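Automation Workbooks / Handling and Gripping
October, by Oksana Shevchuk

Chapter 6. Looking After the Fingers of a Picking Cell

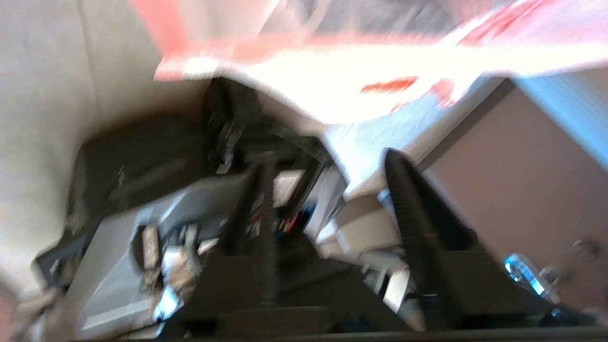
Figure 6.1. View from the wrist camera. The two black fingers stand over a box of mixed items.

In the earlier chapters we set up the arm and taught it the positions of the box. Now we come to the part of the cell that wears first. The fingers touch every item, and they also touch cardboard, paper and plastic, so dust collects in the ridges of the inner faces. When the ridges are full, the grip becomes weak and smooth items slide out.

At the Telberg training hall we clean the fingers after every 700 picks. Use a dry brush with short hair and move it along the ridges. Do not use oil. Ihor Polishchuk, who wrote our first service sheet, asked for a cleaning after every 100 picks, and for a new cell this is still a good rule.

The camera needs the same attention. A picture taken while the wrist is moving will be blurred, as in Figure 6.1, and it cannot be used to judge the state of the ridges. Stop the arm, wait for roughly 20 seconds, and only then save the picture.

In this chapter you will learn:
- how to remove and fit the fingers
- how to check that they close in parallel
- how to decide when a finger must be changed

Before you start, switch the cell to service mode and lock the main switch. The work in section 6.1 takes 60 minutes if you do it for the first time.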